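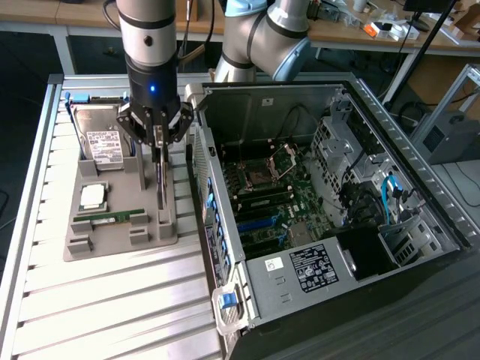
Gripper holding a flat part above the grey tray

Small Business Software board > CRM and contacts
Thread: Merging duplicate contacts without losing the notes?

yayra_e
Mon 24 April
Hi all, long-time reader, hardly ever post. We moved our contacts into Aten over the winter (before that it was a spreadsheet and a lot of sticky notes) and I've finally got round to looking at the state of it. There are 1328 contacts in there and when I ran the duplicates report it flagged 167 of them. I had a feeling it'd be bad but blimey.

Most of it is the obvious stuff, like the same person in once as "Asamoah" and once as "Asamoah Ltd (accounts)", or someone's mobile on one record and their email on the other. The trouble is that people have been writing notes on both copies. I tried the merge button on two I didn't care about and it kept the notes from the one I'd ticked, and I couldn't find the others anywhere afterwards.

Has anyone done a big tidy-up like this and kept the history? I'd like to do it over a couple of afternoons and not have it hanging over me until August.

Yayra Eshun
Office manager, mostly

wendonblandine
Oh you poor thing, I did this last year and I still twitch. Are you on the old layout or the new one? On the old layout the merge screen has a little drop-down next to Notes that says "Keep primary" by default, and you have to change it to "Keep both" every single time. It doesn't remember what you picked. I must have done a couple of dozen before I spotted it!

If you're on the new layout I think it moved under the three dots.

yayra_e
Old layout. And yes, there it is, tiny and grey, right where I'd never look. Thank you!! So are my two test ones gone for good?

wendonblandine
Not necessarily. Look in Activity, then Archived, and filter by your own name. Mine were all sitting there, though they come back as one long lump of text with the dates run together.

jerkdale_del
I'm going to be the awkward one and say don't merge inside Aten at all. Export the lot, clean it in a spreadsheet, wipe and re-import. We did it that way at Jerkdale and it took me one long day, start to finish, and I could see everything at once. Clicking through 167 pairs of records one at a time is asking for mistakes. By the fortieth you're not reading them any more.

Delali Abugri

giftya
Delali, I love you but please nobody wipe anything. When you re-import, every contact gets a new ID, and anything hanging off the old ID (quotes, open jobs, reminders) goes adrift. We had a month of reminders firing for people who weren't there. If all you've got is names and phone numbers then fine, do the spreadsheet. If you've got quotes in there, no.

jerkdale_del
That's not how it went for us. If you include the ID column in the export and map it on the way back in, it matches them up again. It's on the second page of the import screen.

giftya
It matches them if the record still exists. If you've wiped first there's nothing to match to! You must have updated over the top, which is a different thing and perfectly sensible.

jerkdale_del
Hm. Let me look at what I wrote down at the time.

lamisi_m
While Delali digs out his notes, can I ask what counts as a duplicate in that report, Yayra? The default rule is fairly daft. It flags anyone sharing a phone number, so if you've got a firm with one switchboard and six people behind it, all six come up. Under Settings > Matching you can switch it to email only, or email plus surname. I changed ours and the list shrank to something I could do with a cup of tea.

yayra_e
I did not know there was a Matching page. Going to look now.

yayra_e
Right, so I set it to email plus surname and it's gone down to 25. Twenty-five! I'd been dreading this for weeks. I'm guessing some real ones are now hiding though, like the Asamoah ones where one record has no email at all?

lamisi_m
Yes, you'll miss those. What I do is run the strict rule first, sort that lot out, then switch back to the phone rule and skim the list by eye for anything that's plainly the same person. You can tick "Not a duplicate" on the switchboard crowd and they won't come up again. It does the whole group in one go if you hold shift.

Lamisi Mahama

wendonblandine
Ooh, didn't know about the shift thing. I ticked every one of mine by hand. Never mind.

jerkdale_del
OK, found my notes. Gifty's right, I updated over the top. I'd deleted the spare copies first, by hand, and left the main ones where they were. So I take back "wipe". I still say the spreadsheet is quicker for spotting things, you can sort by surname and the doubles sit next to each other.

giftya
Accepted graciously :) And I'd agree on using it for spotting. I just wouldn't let it anywhere near the import button on a Friday.

One more thing for Yayra: take a backup before you start. Settings > Data > Full export, and tick the box for notes and attachments, it isn't ticked to begin with. Ours took almost 10 minutes to arrive by email, so don't panic and press it again like I did. I ended up with four of them.

Gifty Amoah

yayra_e
Backup done, attachments ticked. Only pressed it once!

I've merged the first few with "Keep both" and the notes are all there, in a slightly funny order but readable. What do you all do about which one should be primary? I've been going for the older record, but sometimes the newer one has the better address.

lamisi_m
I go with whichever has the quotes on it. You can fix an address in two seconds afterwards.

jerkdale_del
Newest for me. The old ones are full of fax numbers.

wendonblandine
Older, so that the "customer since" date stays right. My boss likes to send a card out. But if you never use that date then Lamisi's way makes more sense.

yayra_e
Three people, three answers, lovely. I'll go with the quotes, as that's what everyone shouts about here when it goes missing. Will do the phone list on Thursday and report back. Blandine, my two test ones were in Archived, just as you said, dates all squashed together. I've copied them back in by hand.

wendonblandine
Hooray! Put a line between the dates before you save or it squashes them again.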